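Workcombe's lost things get one more Sunday

If you've lost something in Workcombe since spring, I may well have had my hands on it. I spent most of last Sunday morning at the Itesham Road hall, where the lost-and-found clear-out had its first day, and I came home with a toy truck I did not need and a much better opinion of my neighbors.

The clear-out is the idea of Vasylyna Semeniuk, who runs the front desk at the Conneely swimming pool and got tired of tripping over other people's belongings. The pool, the library and the Biranell bus line all keep their own lost property, and all three had run out of closet. So she asked for everything older than two months, got a yes from all of them (the bus line took some persuading, I hear) and had it hauled over to the hall.

I expected umbrellas, and oh boy, were there umbrellas! There was a whole coat rack of them, mostly black, mostly with one bent rib. But the part I really wanted to see was the small stuff, the things that fall out of strollers and gym bags and roll under a seat. Bath toys, tubes, caps, bits of who knows what. Semeniuk calls this "the rattle," after the noise it makes when you pour it out.

"People come in for the coat and leave with something from the rattle," she told me while she was trying to untangle a pair of swim goggles from a dog leash. "The coat you remember losing. The little things you'd forgotten you ever had."
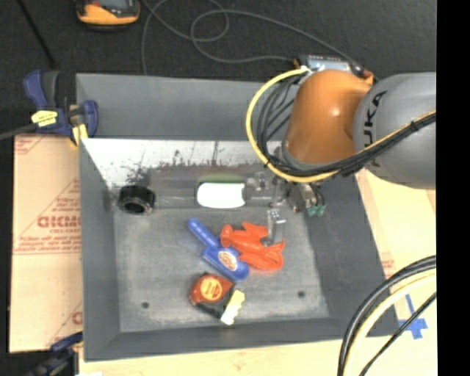
I can vouch for that. A dad near me spent a good ten minutes hunting for a green mitten and went off instead with a plastic whistle his daughter swore was hers. She blew it all the way to the parking lot, so I hope she was right.

The rules are pretty relaxed. If it's yours, say so and take it. For phones, keys, jewelry and anything with a name on it, you'll need to go to the desk by the door and describe the thing before they bring it out. Glasses are at the same desk, in a tray, and you're welcome to try them on. I watched a man go through that tray twice before he found the pair already pushed up on his head, and he took the laughter very well.

Semeniuk said up to 200 items went home with someone that first morning. She didn't want to be held to it, as the sign-out sheet got coffee on it early and a few people skipped it altogether. It looked like a lot to me, going by the bags heading out the door, but the tables were still plenty full when I left. The books had hardly been touched, if you're short on winter reading. Most of those are library copies that went back to the library with no card in them and no stamp, and I saw a decent run of mysteries.

One thing I'd pass along from my own visit is to bring a bag. I carried the truck, a scarf (mine, lost on the bus, very happy reunion) and a paper cup of coffee back up the hill, and I only had hands for two of them. Parking out front fills up fast too. The side street past the bakery had room the whole time I was there.

The second and last day is this coming Sunday, with doors open from 9 a.m. until noon. You don't have to have lost anything to come in, though owners get first pick for the opening hour, and after that whatever's on the tables is fair game. Kids can take one toy each for free. Grown-ups are asked to put a little something in the jar, which goes toward new shelves for the pool's front desk.

Whatever is left at noon gets sorted again. Coats and blankets will go to the winter clothing drive in November, the books go back to the library for its sale shelf, and toys in good shape are headed for the pool's play corner. Semeniuk hasn't worked out what to do with the umbrellas yet. If you can fix a bent rib, she'd like to hear from you, and you can leave your name at the Conneely front desk any day before 6 p.m.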